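Caring for Brick Walls in the Kitchen

Kitchen Tips

Exposed brick holds up well in a kitchen, but it doesn't clean like tile. The surface is rough, the mortar is softer than the brick, and both soak up grease if they are left bare. Most of the work is light and regular. The heavier jobs come up every few years.

Find out what you have

Old walls that were uncovered during a remodel are usually soft brick with lime mortar. Newer walls are often thin brick, a slice of real brick set on backer board like tile. Thin brick has crisp edges and very even joints. Old brick is chipped, and the joints wander.

Rub a joint with your thumb. If sand comes off, the mortar needs attention before you wash or seal anything. Next, put a few drops of water on a brick. If the water beads up, there is sealer on the wall already. If it goes dark within a minute, the brick is bare.

Painted brick is a separate case. Wash it like a painted wall and skip the sealing section below.

Weekly and monthly cleaning

Dust first. A vacuum with the soft brush attachment works better than a cloth, which snags and leaves lint in the joints. Start at the ceiling and come down. Dust that gets wet turns to paste and is hard to get out of the pores, so don't skip this even if the wall looks clean.

For general washing, mix a squirt of plain dish soap into a bucket of warm water. Wet the brick with clean water before the soap goes on. Wet brick pulls in less of the dirty water. Scrub with a nylon brush, rinse with a sponge, and change the rinse water when it turns gray.

Never use a wire brush. It scratches the face of the brick, and the bits of steel it leaves behind will rust. Keep muriatic acid out of the house too. It is sold for cleaning masonry outdoors, and the fumes will damage metal fixtures and appliances as well as your lungs.

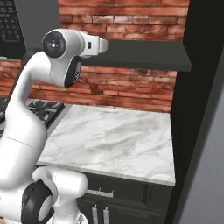
Grease near the stove

The wall by the stove takes most of the abuse. Steam carries oil up and sideways, so the greasy area is wider than it looks. Run your hand along the brick on each side of the burners to find where the sticky part stops.

Make a paste from baking soda and a little dish soap. It should be thick enough to stay on a vertical surface. Push it into the brick with a gloved hand, leave it for 13 minutes, then scrub and rinse. Old grease may need a second round the next day. Don't leave the paste on overnight, as it dries white in the pores and takes longer to remove than the grease did.

For one bad spot, cover it with a damp rag wrung out in hot soapy water and hold it there until the rag cools. Then scrub. Margit Strand, who wrote in from a row house with a brick wall in the kitchen, does this every Wednesday after frying fish and has never had to use the paste.

Turn the burners off and let the grates cool before you start. Lay an old towel over the cooktop to catch the drips.

Under and beside the microwave

An over-the-range microwave catches a lot of what would otherwise reach the wall, and it holds it. The underside and the back corner where it meets the brick both need wiping. Use a rag wrapped around a putty knife for the narrow gap. Spray cleaner onto the rag and keep it away from the vents and the keypad.

Wash the grease filters while you are there. Most slide out with a push and a pull. Soak them in the sink in very hot water and dish soap, rinse, and let them dry fully before they go back in. A clogged filter sends the grease back into the room, and the brick gets it.

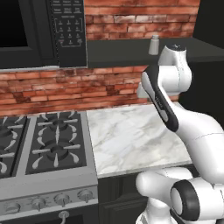
White powder on the brick

This is salt. Water moves through the wall, brings the salt out, and leaves it on the surface when it dries. Brush it off dry and vacuum up what falls. Washing it only dissolves the salt and sends it back in.

If it comes back in the same place, look for the water. Check the plumbing behind the wall, the roof flashing if there is an old chimney, and the caulk at the counter. Don't seal the wall until it has stayed clear for a full season.

Loose mortar

Rake out the bad joint to a depth of twice its width with a narrow chisel. Mist it with water. Pack in new mortar in thin layers, and tool the last layer to match the joints around it. Keep it damp for a couple of days.

Match the mortar to the wall. Soft old brick needs lime mortar. Modern cement mix is too hard for it and will crack the brick faces over time. Do a small patch behind something first and let it dry before judging the color.

Sealing

Use a water-based penetrating sealer. It should be labeled for interior masonry and described as breathable. Film-forming sealers give a wet look and are easier to wipe, but they can trap moisture and peel.

The wall has to be clean and dry, so wait several days after washing. Brush the sealer on from the bottom up and wipe off runs as you go. A quart on a small backsplash usually leaves some for a second coat. Open a window, keep the pilot lights and burners off, and don't cook until the smell is gone.

Repeat the water drop test each December. When the drops stop beading, it's time for another coat.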